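Kolalgate Small Press Fair, and a lot of books to carry home

Posted 1/18/18

I'd been meaning to get to the Kolalgate fair for years and something always came up, usually a cold. This time I had no excuse, so I packed two tote bags (optimistic) and caught the early train with a flask of tea and a cheese roll.

The fair is held in the old corn exchange, up a flight of stairs that felt much longer on the way out. Entry was £2, which went straight into a biscuit tin, and there was a cloakroom if you got there before everybody else. I didn't.

My first stop was Gesmont, who do those lovely slim children's books with the sewn spines. Edith Arango was on the stall, signing the new one, and she let me flick through the rough sketches for the next. It's about a heron who can't sleep and I want it already! She told me the first printing was only 985 copies because a box got soaked at the binder's in December, so if you see one, grab it.

Then over to Magalhães, who had brought mostly poetry in translation and a bowl of very good sweets. I bought a bilingual collection I'll probably read half of. The chap next to them was selling old paperbacks at 20p each and I'm afraid that was the first tote bag gone.

After lunch I squeezed into Ingvild Viklund's talk on getting a first novel out without an agent. There were seats for 100 and plenty of people standing at the back. She was very funny about proofreading - her own name was spelt wrong on the title page of her first book - and quite blunt about money. Print fewer than you think, she said, and pay for a proper cover.

I finished up at Helano, where I dithered over a boxed set of ghost stories, walked away, had a coffee and went back for it. No regrets, though my shoulder disagrees.

Tea was good, the loos had a queue, and I missed my train by a whisker. 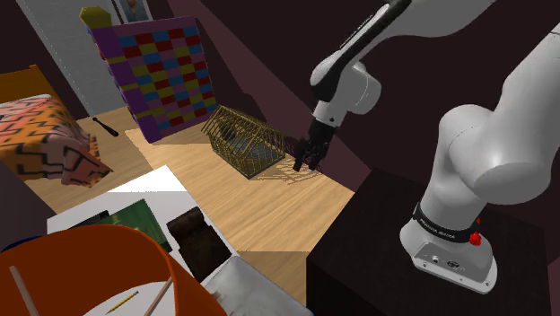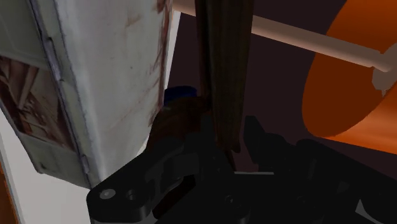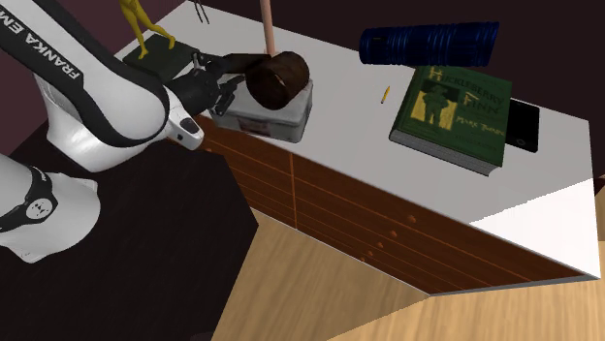 Computer renders: robot arm and black gripper, three views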